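Home | News | Projects | Workshop Notes | Back Issues | Contact

Two grippers, one table: the July comparison
July — by the Hesik workshop desk

We have spent most of this month deciding which gripper to keep on the two-arm station at Cundport.
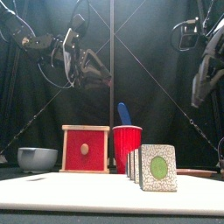
The choice is between the Tiwari fingers we have used since the station was built and a newer set from Jovness. The Jovness set costs more and weighs 30 grams less. It also needs its own controller, so the question was never only about the fingers.

We ran 300 pick attempts with each set. The objects were the ones we use for everything: a ceramic bowl, a red plastic cup, a spatula, patterned toy blocks, and a wooden box with a round knob on its front. The knob is the hardest of these for both sets. A gripper that comes in a little high slides off it, and one that comes in low pushes the box back.

On the blocks there was little to choose between them. When the blocks stand close together in a row, the arm has to take the front one without knocking the next, and both sets managed this most of the time. The bowl went to Tiwari. Its fingers are stiffer and hold the rim without twisting. The spatula went to Jovness by a wide margin, mainly when it was standing in the cup and had to be lifted straight out.

The knob results were mixed. Jovness did better until we lowered the approach speed, and after that the two were close enough that we would not buy either one for that task alone.

Cables took up more time than we planned. The Jovness lead is thicker and pulled at the wrist on long reaches. We rerouted it twice and added slack, and the pulling stopped, but one run had to be thrown out and repeated on Friday.

We also tried the wrist camera at two exposure settings. The darker setting dealt better with glare from the white board and made no difference anywhere else — we have left it there.

The log now holds 2637 attempts, counting the older runs with the Tiwari set. Anyone who wants the file can ask at the workshop desk. Please say which object you need, as the full set is large and slow to copy.

For now the Tiwari fingers stay on the left arm and the Jovness set goes on the right. We will run them that way for roughly 5 weeks before ordering spares.

Previous item | Next item | Back to top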